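1/ Okay, I've been baking rye bread every week since May and I finally have a loaf I'd serve to other people. Thread for anyone who has been scared of rye, because I was, and I wasted a lot of flour being scared.

2/ First thing: rye dough is not wheat dough! It won't stretch, it won't spring back, and it sticks to you like wall filler. I spent my first three loaves adding more flour to fix that. Please don't. Sticky is how it's supposed to be.

3/ My starter is a plain rye one, named Kunach after the village where I first ate bread like this (still thinking about it, with butter and a slice of raw onion). I feed it the night before and leave it on top of the fridge.

4/ For one big loaf I use 700 grams of whole rye flour. All of it rye, no wheat. Salt, water, a spoonful of dark honey, and caraway if my sister isn't coming over.

5/ Skip the kneading. Stir it with a wet spoon until there's no dry flour left, then scrape it into a greased pan and smooth the top with wet fingers. I do all this standing up at a table now, and my back is so much happier than it was at the low counter.

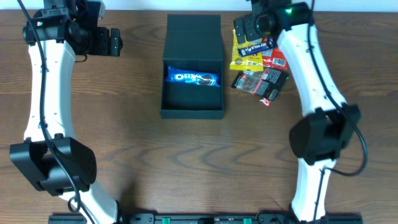

Warm brown wood, wavy grain.

6/ Proofing. My kitchen was 28 degrees (Celsius) for most of the summer and the dough moved FAST. Watch the top and forget the clock - when you see little pinholes breaking through the surface, get it in the oven.

7/ Start hot for 15 minutes, then turn it way down and let it go a long time. The crust should be darker than you're comfortable with. I pulled mine too early twice and the middle was glue.

8/ I still don't trust my eyes on this, so I use a probe thermometer. Mine is an old Mirero with a cracked lid and it's the best thing in the drawer.

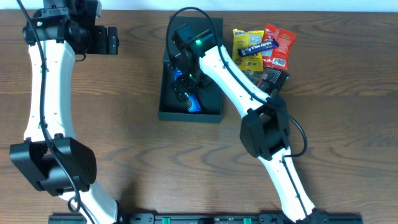 9/ And then the hard part, which is waiting. A full day, wrapped in a towel, before you cut it. I know!! The house smells incredible and you're supposed to just walk past it. But the crumb sets overnight and the flavor gets deeper and a little sour, and day two is so good. Day three might be better.

10/ Flour: I've tried four kinds and keep going back to the stone-ground one from Dumitrescu, the mill shop out past the train station. It's coarser and drinks more water, so add a splash if you switch.

11/ Things I want to try next: soaked sunflower seeds, a scald (hot water over part of the flour the night before), and toasting old bread to put back into the new dough. If you've done that last one, tell me how much you use!

12/ Toast it, by the way. Thick slices, salted butter, radishes. I had it for lunch today and I'm having it again for dinner.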